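April, notebook, commitments register

9:20. Picked up where I left off with the partnership register for the Rutherford local review. The export has 1029 entries now that the Hirent sheet has been merged in. Each entry is meant to be one commitment by one or more partners, with a lead, a goal, a start, an end and a way of telling whether it was done. Many have a lead and a goal and nothing after that.

The merge itself went through without errors, but the goal column came in as text from Hirent and as a code from everyone else. Converted the text to codes by hand where the wording was plain. Where somebody had typed "climate/jobs" I left the cell as it was and put a question mark in the notes column. Do not let the script guess these. The last time it guessed, most of the skills training went to the education goal and the Workdale people had to ask for it back.

Duplicates next. The same training scheme shows up under Workdale and under Brotora with different titles and different end years. I think it's one scheme. Brotora pays and Workdale runs it, and both report the whole thing as their own. If we leave both in, the headcount of trainees doubles in the summary table. Marked the pair as linked, kept both rows, and set the Brotora row to "contributor." Hamish wants a proper rule for this before the draft goes out, and so do I.

Proposed rule, for discussion:

Lead is whoever signs for delivery.
Contributor is anyone giving money, staff or premises.
Only the lead's row carries results.
If both claim delivery, ask them, and leave the results blank until they answer.

10:45. Went through the indicators with Wiremu. We have 15 on the list and he thinks the register can feed eight of them as it stands. The rest need figures from the city's own departments, and some of those departments changed how they count in the middle of the period. The transit access one is the worst. The old method used distance to a stop, the new one uses distance to a stop with a bus at least every half hour. The new one is better and gives a lower figure. If we print them in the same row, it will look as if access fell.

Options we talked over: print both lines with a gap between them, recalculate the old years if the timetables still exist, or start the series at the change. Wiremu prefers the gap. I would like to try the recalculation first. Emailed the transit office to ask about the timetables.

Also checked the definition of "partner." The first version of the guidance let a supplier count as a partner, so a company that sold the city light bulbs is in the register under the energy goal. There was a contract and an invoice. Moved it to the holding tab with the other supplier rows. Mirko Messina should see that tab before anything is deleted, he wrote the first guidance and may remember why suppliers were let in.

Wording for the new guidance, first try: "A partner shares in deciding what the work is and puts something of its own into it." It still lets in a few odd cases (the landlord who lowered a rent and then asked for a seat at meetings) but it settles most of them.
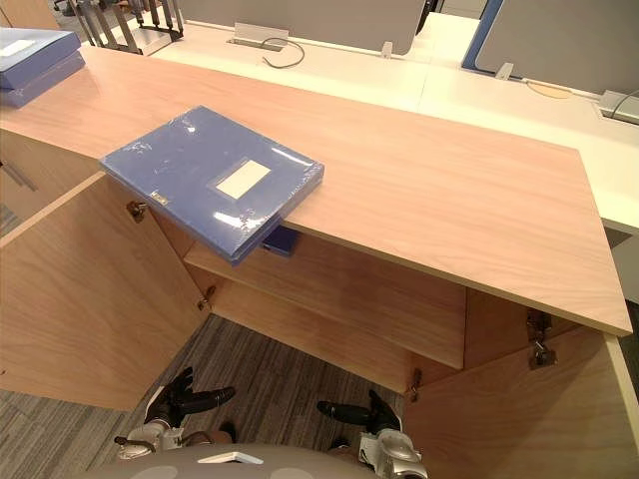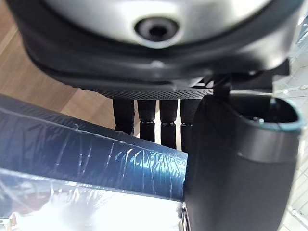 Kwan-ho Siu's comment on the draft rule came in at 11:30. He agrees that results should sit with the lead only, but says small groups will lose out under it. A neighborhood association that lends its hall and finds the families will always be a contributor, and the review will read as if the larger bodies did all the work. He suggests a short text field for contributors, printed next to the result, where they say in their own words what they put in.

Fair point. Added the field. Limited it to two sentences or people will paste in their annual report. It won't feed any total. Asked Kwan-ho to draft the prompt for it, with a sample answer from a small group and one from a company.

One worry with this: the text will need checking and we have nobody down for it. Could go to whoever checks the lead's evidence, as they'll have the file open already. Put it on the agenda.

13:15. Tried the status categories on a small set to see if two people would agree. Hamish Sheehan and I each scored the same rows for the water goal without talking. We differed on five. All of the differences were between "on track" and "started." Neither word is defined anywhere. I had read "on track" as meaning that a milestone had been met. Hamish had read it as no bad news so far.

New definitions, to be tested on another goal:

Started: money or staff in place, no milestone met.
On track: latest milestone met on time or within a quarter of it.
Late: milestone passed and not met.
Done: result reported and evidence on file.
Unknown: no report in the past year.

"Unknown" will be a large group and somebody will ask us to fold it into "started." I would keep it separate and show it in the chart in the same size as the others.

14:40. Call with Beverley Lockyer about the chapter on finance. She needs the money column split into pledged and spent. At the moment it's one column and partners have filled it in either way. There's no way to tell from the register which is which, except in the Workdale rows, where the notes say. She will write to the leads herself and wants a list of contacts from me. Send only the rows with an amount in them.

She also asked whether in-kind support should be given a money value. I said no for this round. We have no agreed rates, and every partner would pick its own.

To do

Contacts list to Beverley.
Supplier tab to Mirko.
Chase transit office if there's no reply.
Score the housing goal with the new definitions, ask Wiremu Brunton to be second scorer.
Ask Hirent what "climate/jobs" was supposed to mean.
Save the export under a new name before changing the money column.

16:05. Transit office replied. They have the timetables on paper for the early years and in a spreadsheet for the later ones. Will go over and look at the paper before promising anything to Wiremu.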